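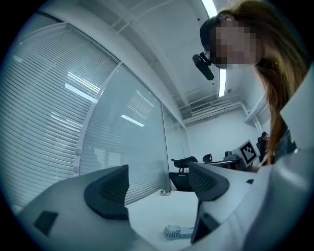 Teaching at the desk with the Mernside hand-held pair, small fan between the finger pads.

Mernside Hand-Held Teaching Grippers, sold as a pair

If you've ever tried to teach a robot arm by pushing it through a job one joint at a time, you'll know how quickly a whole afternoon can disappear! With the Mernside pair you pick up a gripper in each hand and do the job yourself, at your own pace, and the recording goes across to your arm afterwards. Our own Arif Gazi likes to start new customers on light things from the desk drawer, and we'd suggest the same.
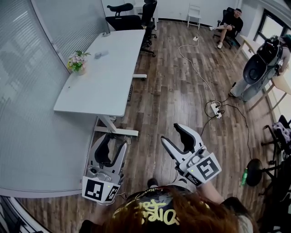
Give yourself a bit of floor to move around in, too, and do each task plenty of times, with small changes in where things sit. About 47 goes is a good first batch for a simple pick-up, and the storage holds 2000 before you need to clear it.

In the box: left and right grippers, spare finger pads, cables and the Farahani setup guide (the printed one, which we still think is the nicer read).

Order code 1581. Pick up from our Pullville counter, or ask us about delivery to Dultwood and beyond.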